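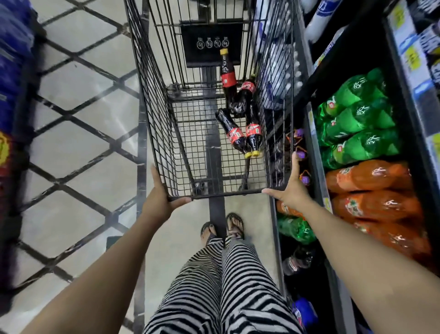

mopsy_k
Moving out of a two-bedroom in Vullstead at the end of March and trying to sort out the oven. Landlord's agent is Pranlow and their checkout sheet lists oven racks separately, $20 each if they're greasy. I'm at the store for supplies, in flip-flops, with a wire cart, and I don't know what to put in it. Is plain baking soda enough?

gritline
Not for racks. Soak them overnight in the tub with dishwasher powder and hot water. Put an old towel down first or you'll scratch the enamel.

Wagner Prado
I'd skip the tub. Heavy-duty trash bag, half a cup of ammonia, tie it shut, leave it outside until morning. Rinse well. Never mix it with bleach.

gritline
Ammonia in an apartment with no balcony is a bad idea. The powder works, it just takes longer.

Wagner Prado
She didn't say she has no balcony.

mopsy_k
I have one — small, but it'd fit a bag.

tess579
Pranlow kept $157 of my deposit in Nindolstead and $60 of it was for the oven door glass. Do the glass too. Take photos when you finish.

mopsy_k
Glass wasn't on my list, thanks. Going with the bag.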